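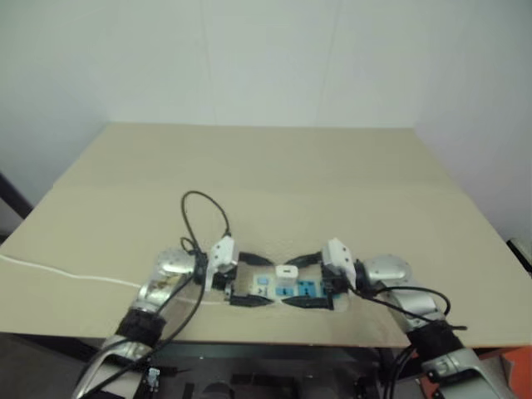 August, 8:40 pm
By Zustdale Shop Desk

The two-arm build at the Sudus shared workshop is on to mains plugs this month, after 2 months of just sliding blocks around. Both grippers on the white power strip now, one each end, charger block standing in the middle. Arms second hand, code all home made. Parts bill so far $3,218. Next up is teh Devlow meet.

Print this story | E-mail this story

Left arm holds, right arm plugs. Thats the plan anyway.

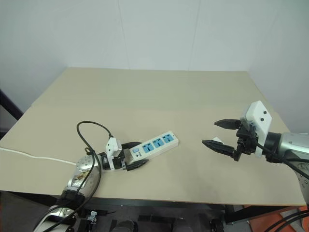

Osman wants the grip force turned down before anyone tries a live outlet, and would sooner see 8 clean runs in a row first.

Open bench nights go on til 8, bring own tools.

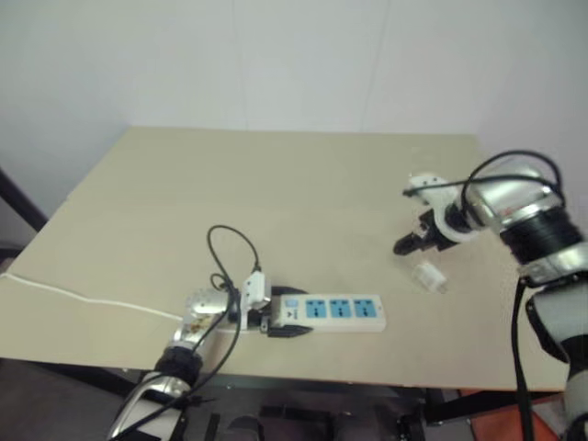 Power strip and the two arms, Sudus workshop.

Search this site Enter keyword Go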